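okay, small thread on trying to learn all my grandmother's kitchen words before I forget them again

1/ I grew up hearing three languages at dinner and answering in one. guess which one. so since February I've been writing down every word my family uses for food, pots, stirring, burning, complaining about the burning 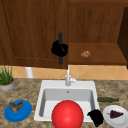 cabinet door, black handle, a little something on the shelf

2/ I'm at 85 words now! my goal was 50. most of them are verbs, which surprised me. there are 4 just for frying and I can only hear the difference between two of them

3/ Siu-ming Mak (my very patient tutor) makes me say each one into my phone and play it back. it is awful. I sound like a GPS

4/ tried flashcards in Korico first, didn't stick. what works is a paper notebook and calling my aunt while she's cooking -- she'll say the word, then yell it, then use it in a sentence about my cousin

5/ best one so far is a word for the crispy bits stuck to the bottom of the rice pot. my mom says it one way, my aunt says it another, and they've been on the phone over it for nearly an hour

6/ if your family has kitchen words that never made it into a textbook, send them to me please!! spelling can be a mess, mine is

7/ ok aunt is calling back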